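Hang It Up! Desk and Bench Tips From a Shop That Went Half Automatic
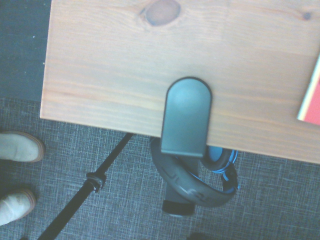
Tumaini Biwott

When our packing room at Jornwood got its first automated line in September, I expected to write about the machines. What I keep getting asked about is desks! People who used to stand and tape boxes now spend half the shift sitting, watching the line's screen and listening for alerts, and all of a sudden everyone has a headset and no place to put it.

So, hooks. The kind that clamps onto the front edge of the desk is my favorite (no drilling, and you can slide it over when the next shift likes it on the other side). Over-ear headphones hang under the top and leave the wood free for a notebook. Tighten by hand, then give it a tug. On soft pine, slip a scrap of felt under the plate or you'll get a dent.

Route cables before you hang anything. Push your chair all the way in and check that your knees clear the headphones, then check again with your feet stretched out.

The line runs 168 cartons between label rolls, so I set a kitchen timer for 20 minutes and get up every time it rings, roll or no roll. My hips love it. Gitau Kaijage on the Monday crew does his stretches right by the feeder.

Keep one ear uncovered if you share a walkway with carts.

And please ask for a say in where the screens go! Ours were mounted too high at first, and moving them down took one wrench and a coffee break.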